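こども通信ラボ　Wi-Fiの電波って、なに?

2022年9月

いそいで書いてます。今日は「Wi-Fi」の話。線がないのに動画が見られる、あれ。

まず電波。目に見えない波です。光のなかま。音は空気がないと伝わらないけど、電波は空気がなくても進む。宇宙からも届く。すごい。

家にある小さな箱、「ルーター」といいます。これが電波を出したり、受けとったり。タブレットも同じ。出す、受けとる。ずっとおしゃべりしてる感じ。

おしゃべりの中身は0と1だけ。文字も写真も、ぜんぶ0と1の行列にする。で、こまかく切る。切ったひとつを「パケット」といいます。小包という意味。あて先つき。むこうでまた順番にならべて、もとにもどす。とちゅうで1こ消えたら?「もう一回ちょうだい」とたのむことが多いです。だから動画がときどき止まるんだね。

電波にはにがてなものがあります。

・金属。はねかえされる。
・水。すいこまれる。水そうのうらにルーターを置くと弱くなるよ。
・厚いコンクリートのかべ。
・きょり。遠いほど弱い。

木のとびらやうすい板なら、だいたい通りぬけます。弱くはなるけど、ゼロにはならない。 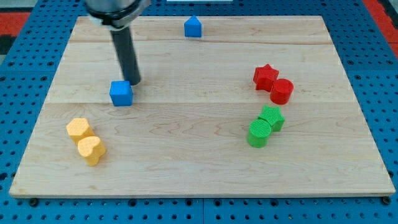

オリアナ・システルナスさんからは、となりの家のWi-Fiとまざらないの?という質問がきました。うちのマンションではルーターの名前が画面にずらっと出てくるので心配です、とのこと。

いい質問。答え、まざることはあります。でもデータがとなりの家にまちがって入るわけじゃない。あて先がついてるし、「暗号」もかかってる(パスワードを入れるでしょ、あれが関係してます)。こまるのは、じゃまになること。おなじ部屋でみんながいっぺんにしゃべると聞こえないよね。それとおなじ。

そこで「チャンネル」。電波の通り道をわけるしくみです。テレビのチャンネルとにてる。こんでる道をさけて、すいてる道を使う。さいきんのルーターは自分でえらんでくれるのが多いです。

あと、2.4ギガと5ギガ。ルーターの名前のうしろに「2G」「5G」とついてることがあるよね。これは電波のゆれる速さのちがい。2.4ギガは1秒に24億回ゆれる。おおすぎ。

2.4ギガ → かべに強い。遠くまで届きやすい。でも、電子レンジとけんかする。
5ギガ → 速い。でもかべに弱い。

ルーターの「5G」とスマホの「5G」はべつもの!スマホのほうのGは「世代」のG。ややこしいです。大人もよくまちがえる。

やってみよう。

1　タブレットをルーターのすぐそばに置いて、電波のマークを見る。
2　3メートルはなれる。もう一回見る。
3　9メートルはなれる。またはべつの部屋へ。ドアをしめたときと、あけたときもくらべよう。

ノートに書いておくこと。マークの線が何本か、ドアはどっちか。マークがかわらない家もあります。それもちゃんとした結果なので、書いてくだい。

おまけ。家の中のWi-Fiは電波だけど、家の外はだいたいケーブルです。海のそこにもケーブルがあって、外国とつながってる。ナイジェリアのラゴスの町にも、海からケーブルがあがってきてます。世界の海底ケーブルは400本をこえるそうです。人工衛星より、こっちのほうがたくさんデータをはこんでるんだよ。

ことばメモ
ルーター:ネットの出入り口になる機械
パケット:切りわけたデータ
チャンネル:電波の通り道
暗号:ほかの人に読めなくするしくみ

つぎは海底ケーブルをどうやってしずめるのか、の予定。船の話もします。

文:シリポーン・カモンラット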